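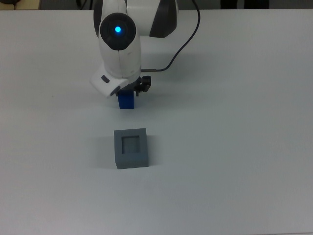
Cell 2, insert station. Blue block in the gripper over the gray box, cable on the right.

WEEKLY CELL CHECK - Wusden, Cell 2
Done by: Karine Tremblay
Friday, before first shift

1. E-stop, operator side - OK. Pressed and reset.

2. E-stop, back side - OK but stiff. Same comment as last week. Ticket is open with Peltonen, no date yet.

3. Arm mounting bolts, paint marks - OK

4. Gripper fingers, wear and grip - OK. Pads due for change in September, order now pls.

5. Cable from gripper - WATCH. Nothing chafed that I could find, but it lies across the table where people reach in for rejects. Want a clip or a sleeve. Asked twice.

6. Insert position - OK. Ran 49 blocks at slow speed, 2 stopped on the force limit. Operator cleared both, no damage. Trekarano rate sheet says we should be faster than this. Fine, but not until item 9 is closed.
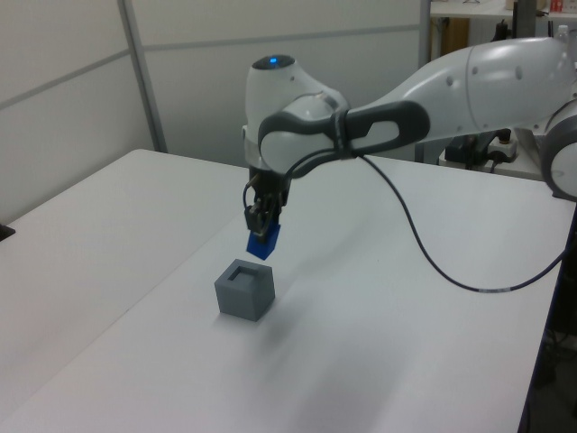

Same station from the side. Cable loops over and runs down across the table.

7. Table surface clear of tools - OK

8. Hand guiding - OK. Three people signed off to move the arm by hand, night shift has none. So nights call maintenence for every jam and wait. Average wait last week 38 min. Needs fixing before they add hours.

9. Operator training - NOT OK. The people who used to do inserts by hand are now doing load, clear and visual check. Only the load part is in the work instruction. Rest was shown verbally, differently on each shift.

10. Ergonomics - better. Wrist complaints down from 7 to 2 since the change. New one is standing still - two operators say feet and lower back. Get mats, and rotate with the Jidero line every two hours like we said in the meeting.

11. Job postings - not a safety item I know, but I get asked every walk round. People want to know if the second arm means fewer spots on days. Somebody from the office should come down and anwser that, not me.

12. Lockout tags at panel - OK, one faded, replaced.

Result: run at reduced speed. Items 5, 8, 9 open.
Recheck next week, same time
K.T.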